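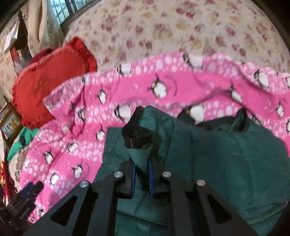

Faltside Puffer Wash, 1000 ml bottle
Item no. 3450
In stock, ships from the Joltstead shop

I make this stuff because I ruined a perfectly good winter jacket with regular laundry detergent. It came out flat and sort of crunchy, and it never puffed up again no matter how long I whacked it. So I went looking for something gentler, tried pretty much everything on the shelf, and ended up mixing my own with a lot of help from Bořivoj Rusnák, who knows a great deal more about soap than I do (and who talked me out of the lemon scent, thank goodness).

Faltside is a thin liquid soap for quilted jackets, vests, sleeping bags and comforters. It works on down and on synthetic fill. No fabric softener in it, no bleach, no brighteners, and no perfume. It smells faintly of soap for a minute and that's it.

How much to use

One jacket takes 100 ml, and the cap has a line on it. Please don't pour in extra for luck! I did that for years and all it gets you is more rinsing. For a kid's jacket, half a cap is plenty. A big sleeping bag can have two.

How I wash a puffer

Empty the pockets first, all of them, including the one inside that you forgot had a lip balm in it. Zip every zipper closed, undo the cuffs if they have tabs, and turn the jacket inside out. If the collar or cuffs are grimy, dab a little Faltside on them straight from the bottle and rub it in with your fingers or a soft toothbrush. Give it ten minutes.
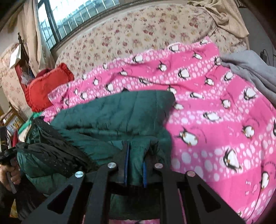

Then it goes in a front loader on a gentle cycle at 85 degrees or whatever the care label says, and the care label always wins over me. I run a second rinse every time. My machine at home goes up to a 1000 rpm spin and I turn it well down for down jackets, then run the slow spin again if the thing still feels heavy. Lift it out with both arms underneath, like a sleepy dog, so the weight of the water doesn't pull on the stitching.

Drying is the boring part. Low heat, a couple of clean tennis balls, and stop every half hour or so to pull apart any clumps you can feel in the channels. It'll seem dry long before it is. I leave mine spread out flat overnight after the dryer, usually on the guest bed, and flip it in the morning.

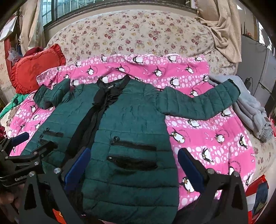

Dark teal-green quilted puffer, laid out face-up with its zippered front pockets showing.

Questions I get a lot

Can I use it by hand in the tub? Yes, same dose, lukewarm water, and press the jacket down gently instead of wringing it. Rinse until the water runs clear and then once more.

Does it bring back water repellency? No, it's just soap. If rain soaks straight in after washing, you'll want a separate spray.

What about wool? I've done a few sweaters with it and they came out fine, but I made it for puffers and I'd rather you used a proper wool wash.

Orders placed by noon on Tuesday go out the same day, everything else goes the next time I drive to the post office. If you send me your empty bottle back I'll refill it and knock a bit off the price. Just put a note in the box with your name on it, please, I have a whole shelf of mystery empties.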